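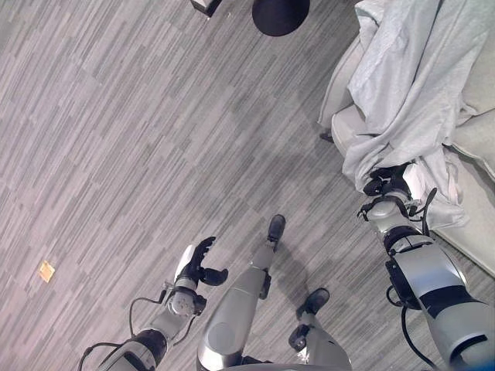 Flooring and soft seating: notes from the Zasthorpe lounge

The striped carpet in the Zasthorpe lounge has now been down long enough for a first set of maintenance notes. The pattern is made of short, irregular dashes in charcoal, medium gray and pale silver, staggered in plank-like bands. It hides lint well. It hides small dropped items equally well, so check the floor on foot before vacuuming, starting at the base of the sofa where the light is weakest.

Vacuuming. Make two passes, the first along the direction of the dashes and the second across it. Use the low brush setting. The high setting leaves a track in the pile that shows from the doorway until the next cleaning. Along the sofa, switch to the narrow nozzle and keep it 2 inches clear of the upholstery. The sofa should be pulled out once a month and put back on the same marks - the floor plan from Geraghty has the positions.

Spots. Blot with a white cloth and cold water, working inward from the edge of the spot. Colored cloths have transferred dye to the pale silver dashes on one occasion (June). If the spot remains after 3 rounds of blotting, stop and enter it on the floor sheet with the time of day.

Sofa. Light gray covers show handling on the arms and front edge first. Brush them weekly with the soft upholstery brush. Seat covers come off for washing every 4 months and go back on slightly damp, which makes the corners easier to seat. Do not tumble dry.

Cloths and throws. Anything left crumpled on the sofa is to be shaken out, folded in quarters and placed on the shelf by the door. Gray cleaning cloths and gray throws have been getting mixed in the wash. Cleaning cloths now carry a stitched T for Tusivex, the laundry service, and go in the Tusivex bag only. Throws stay in house.

Stock. The supply cupboard at Stalomora holds 16 white blotting cloths and one spare upholstery brush. Vacuum bags are on order. Requests for the narrow nozzle go through the front desk, where it is signed out and back in on the same sheet as the cupboard key.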